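Re: [league-rules] Goal difference vs. head-to-head as first tiebreaker
Dec 6, 2018

Replying to the proposal from the Tirora delegate, quoted in part:

> I move that we replace goal difference with head-to-head points as the
> first tiebreaker, starting next season. Goal difference rewards clubs for
> running up the score on the bottom two sides. Last season Selturside
> finished above us on goal difference after taking one point from the two
> games we played against them. Most of their margin came from a single
> fixture. I don't see why a result in a game we weren't in should decide
> who gets promoted.
>
> The change is one line in section 5. It should not need much discussion.

I have read section 5 again and I don't think it is a one-line change. Comments below, in the order the problems come up when the table is calculated.

**Two-way ties.** These work as proposed. Add up the points from the two games between the tied clubs and rank on that. If both games were drawn, or each club won one, the points are level and we need a second step. The proposal does not name one. I would use goal difference in the two games, then goal difference over the full season, then goals scored. Away goals should be left out. Bundden and Molefe share a ground, and the home/away label on their fixtures is a formality.

**Ties of three or more.** The usual method is a mini-table made up of only the games between the tied clubs. The open question is what to do when the mini-table separates one club and leaves the others level. Either the procedure restarts for the clubs still tied, using only the games between them, or it moves on to the next criterion with the original mini-table. The two methods can give different orders. Both are in use elsewhere and I have no strong preference, but the text has to say which one applies. I lean slightly toward the restart, as it matches how people tend to work it out by hand.
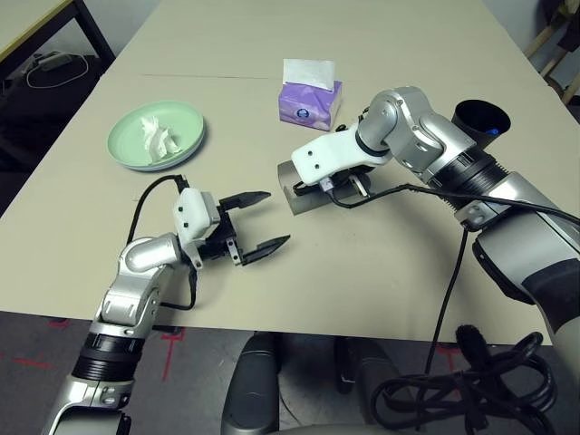
**Unfinished tables.** Head-to-head is only defined once both games have been played. In March most pairs of clubs have met once, and some have not met at all because of postponements. The website table would then be sorted on incomplete data, and clubs would change places with no change in points. I suggest that the published table use goal difference until the last round is complete, with a note under it saying so. The script that builds the page can switch on a flag.

**Forfeits.** Under section 5 a forfeit is entered as 3-0. Under goal difference that is a small adjustment spread over a season. Under head-to-head it can settle the tie on its own, including a tie between the club that forfeited and the club that received the win. I don't object to that outcome, but the clubs should know about it before they vote.

**Past results.** I ran the old tables through both rules, using the restart method. There are 58 ties on points in the records I have. In 20 of them the order changes. Most are in the middle of the table and affect nothing. In 3 of them a different club would have gone up. The Selturside and Tirora case is one of those. The spreadsheet is in the shared folder, with a separate tab for each season. Corrections are welcome, especially for the older seasons, where some scores were typed in from paper reports.

On the argument about running up the score: a cap would also deal with it. Counting any win by more than 5 as a win by 5 keeps the current rule, keeps the table stable during the season, and needs no mini-table. It would not have changed the order last season, so I understand if Tirora does not find it attractive.

I can draft full wording for either version. Please reply on the list and keep the subject line, so the thread stays together in the archive.

Rules secretary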